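Project report: Where does the lid go?
Group 4 — Adwoa Gyamfi, Fiifi Mahama, Hye-jin Ki

3. Method

We picked the after-dinner table as our study area, mainly on the grounds that all three of us had strong opinions about it. Each trial began with the same cookware and supplies left out, and one of us had to clear the table using whatever system had been assigned. System A was "biggest thing first." System B was "whatever is closest," known in our notes as the Fiifi method. We ran 20 trials, 10 per system, and stopped the clock when the last item had a home.

Pans were the hard part. A glass lid on a frying pan stacks with nothing, and a long handle takes up more table than the pan does.

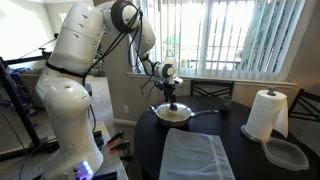

Food containers came second. We had agreed early on that a container and its lid count as one item, stored together. Hye-jin objected, and her objection is in Appendix 2 at a length she considers reasonable.

4. Results

System A was faster by 30 seconds on average. It also produced more complaints, all from the person doing the clearing. Towels did badly under both systems — folded at the start, draped over something by the end, and argued about in between.

5. Limitations

Two trials were thrown out after Adwoa stopped to make tea. We also never settled whether the paper towels live on the table or are only visiting.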